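The Night Shift at Clostport

In the second winter of the contract, Esperanza Park moved to the late hours, and she found that she liked them. The building was quiet, the canteen was closed, and the only voice on the floor was Escobedo's, who sang when he thought the ventilation was loud enough to cover him.

Her work was to teach by hand. She held the two control handles, the arm copied her, and everything the small camera at the wrist saw was kept. When a run was finished she pressed the green key for good or the red key for bad, and wrote one line in the log. 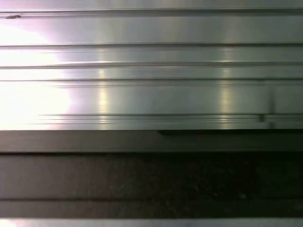
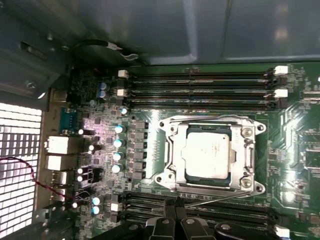

Fonow wanted 90 good runs before the end of the month. They had 33.

"You are too careful," Escobedo told her. He was eating an orange over the waste bin. "You go down like somebody entering a cold lake. The machine will learn to be afraid."

"It will learn to be slow," she said. "Slow is allowed."

"In Trultirska they do it twice as fast."

"In Trultirska they bend the levers."

He had no answer to this, as he had worked in Trultirska himself and had bent 2 of them.

She started again. She had a habit of stopping above the work before she touched anything, to be sure where she was. It cost her 3 seconds each time. She had never thought of it as part of the lesson. It was only her own manner, the same as when she stood before the door of her mother's flat with the key already in her hand.

At the beginning of January they were given the first trained model to try. She wrote 2 Jan 2022 at the top of a clean page, put the handles down on the bench and folded her arms, so that she would not be tempted to help.

The arm moved out over the case. It came lower, and then it stopped.

"It is stuck," said Escobedo, and he reached for the switch.

"Wait."

They waited. The fan of the old computer under the bench went up and down. Then the arm continued, quite calmly, and went down to the lever as if it had been thinking of something else for a moment.

Escobedo began to laugh. "That is you," he said. "That is exactly you, at the coffee machine also."

She felt her face become warm. She looked for the right word for the log, first in her own language and then in English, and did not find it in either. Fonow would ask for the pause to be removed, and by June it would surely be gone - cut out of all the runs with one command.

She pressed the green key and asked him to set up the next one.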